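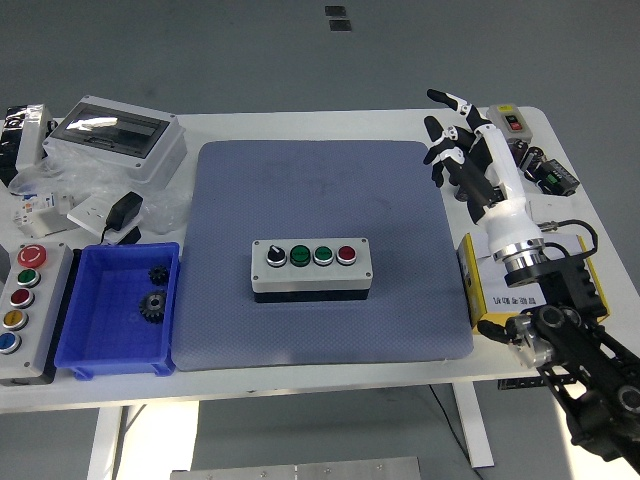

One switch, three buttons, and more stuff waiting its turn around the mat.

I have a soft spot for buttons. Real ones, the kind that sit in a metal ring and need a proper push. So when people tell me that physical controls are old hat and that everything should live on a touch screen by now, I get a bit heated (ask my sister, she has heard this speech at two birthdays).

Look at the gray box in the middle of the mat. A black rotary selector with a white line on it, then two greens, then a red. I have never used that exact box and I still feel I could get along with it. The line tells me where the selector is pointing. The red one I would leave alone until I knew better. Compare that with my stove, which is a sheet of black glass that beeps at me when I wipe it!

I spent 13 years in a packaging shop, and the old line there had a panel of push buttons so worn that the lettering was gone. Declan Rudd ran it with his elbow while eating a sandwich. Then we got a new line with a screen, and the screen had some 40 menu pages, and to slow down the belt you had to go through three of them with your gloves off. Maureen Dawber taped a cheat sheet to the side. I think that sheet was the best part of the whole machine.

Now, I know the case for screens. Lorna Lindsay has made it to me many times over coffee - you can change the layout later, you can add a language, you don't have to drill a new hole. Fine. She's right about the holes. But a tall gray station like the one at the left edge, with the red mushroom head on top and four colored buttons going down, can be found with your eyes on something else. I'd take that over a new language most days.

And I'd like the same thing at home, please. Give me a dryer with a knob. Give me a car where the fan is a dial and the hazard lights have a big dumb button of their own. Charge me extra if you must, I'll grumble and then I'll pay it.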